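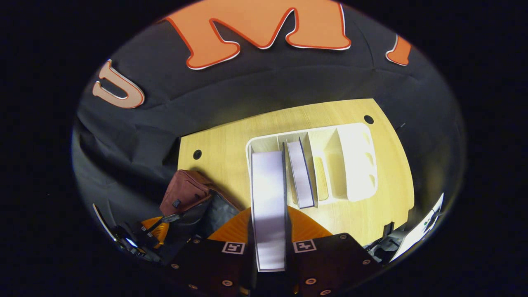 Le jeudi soir, quand les autres assos du campus répètent du théâtre ou tapent dans un volant de badminton, nous, on range des livres. Enfin, on apprend à une machine à ranger des livres, et pour ça il faut commencer par le faire soi-même, un paquet de fois. Je suis entrée au club Flilar en septembre, sans rien connaître à la robotique (je venais pour le bricolage, et un peu pour les crêpes de la réunion de rentrée, je l'avoue), et me voilà capable de parler vingt minutes de l'angle d'attaque d'un livre de poche. Mes colocs n'en peuvent plus.

Le projet de l'année s'appelle Evau. Le principe tient en une phrase : une pince qu'on tient à la main, une caméra dessus, un porte-documents de bureau blanc posé sur une table, et des livres à glisser dans les compartiments ou à en ressortir. Chaque geste enregistré devient un exemple, et les exemples servent ensuite à entraîner le bras qu'on emmènera au challenge Adeleke. On en est à 2482 enregistrements, dont 2229 gardés après relecture. Les autres sont partis à la poubelle : livre qui tombe, pouce devant l'objectif, quelqu'un qui éternue en pleine descente...

On m'avait dit que ce serait répétitif. C'est vrai ! Mais je n'avais pas prévu à quel point on se met à regarder ses propres mains. Prenez un livre mince et rangez-le debout dans une fente à peine plus large que lui. Vous allez l'incliner un peu, poser un coin en bas, sentir le bord, redresser, lâcher. Avec deux doigts noirs au bout d'une poignée orange, on ne sent presque plus rien, alors on triche avec les yeux, on se penche, on retient son souffle. La première semaine, je serrais la poignée comme un guidon de vélo dans une descente et j'avais des courbatures jusqu'à l'épaule.

Les petits carrés noir et blanc collés sur les doigts, ce sont des marqueurs : le logiciel les retrouve sur la vidéo et en déduit l'ouverture de la pince. J'en ai imprimé une planche entière un peu trop petite en octobre, et toute une soirée d'enregistrements y est passée. On m'en reparle encore à chaque fois que j'approche de l'imprimante.

Nous sommes 18 au club, de la première année au master, avec des gens d'info, de mécanique, et même une petite bande de lettres modernes qui s'était trompée de salle au forum des associations et qui est restée. Ce sont eux qui ont les gestes les plus réguliers. J'ai une théorie là-dessus (les heures passées à remettre des livres en rayon à la bibliothèque), mais les mécaniciens la contestent bruyamment.

Une séance, ça se passe par binômes. L'un tient la pince, l'autre annonce le compartiment, remet le livre en place et note les ratés. On change toutes les demi-heures – au-delà, les mouvements deviennent mous et ça se voit dans les données. Il y a aussi des règles de vitesse, que j'ai mis un mois à respecter. Je suis quelqu'un qui range vite et mal. Le bras, lui, copie tout : mon impatience, mes hésitations, ma manie de tapoter la tranche avant de lâcher. En décembre, lors d'un des premiers essais sérieux, il a approché un livre de la fente, s'est arrêté, et a fait deux minuscules à-coups dans le vide. Toute la salle s'est retournée vers moi.

Côté logiciel, on s'appuie sur Flukico, l'outil que la promo précédente nous a légué avec une documentation de 4 pages, dont une consacrée à la configuration d'un ordinateur que plus personne ne possède. On le maudit à peu près chaque semaine. Il nomme les fichiers selon une logique à lui, il refuse les accents, et il a mangé une fois l'après-midi entier d'un binôme très patient. Mais il synchronise bien, et pour le reste on a pris l'habitude de faire des copies partout.

Et le bras, alors ? Il se débrouille quand le livre part droit. Dès que le voisin penche un peu dans son compartiment, il hésite, cogne le bord, recommence plus haut. C'est là-dessus qu'on travaille en ce moment : des casiers à moitié pleins, des livres de travers, des trucs plats coincés à côté, bref, ce à quoi ressemble un vrai bureau. Le mien, par exemple, que j'ai proposé comme terrain d'essai. Refus unanime, pour raisons de sécurité.

Prochaine échéance, la démonstration interne, le jeudi 25 février 2021. On passera en deuxième, après l'équipe des drones, qui fait toujours beaucoup de bruit et met tout le monde de bonne humeur. D'ici là, il reste à refaire une série de retraits, parce qu'on s'est aperçus en triant qu'on avait enregistré énormément de rangements et trop peu de sorties. Je suis inscrite sur trois créneaux. J'ai acheté une crème pour les poignets.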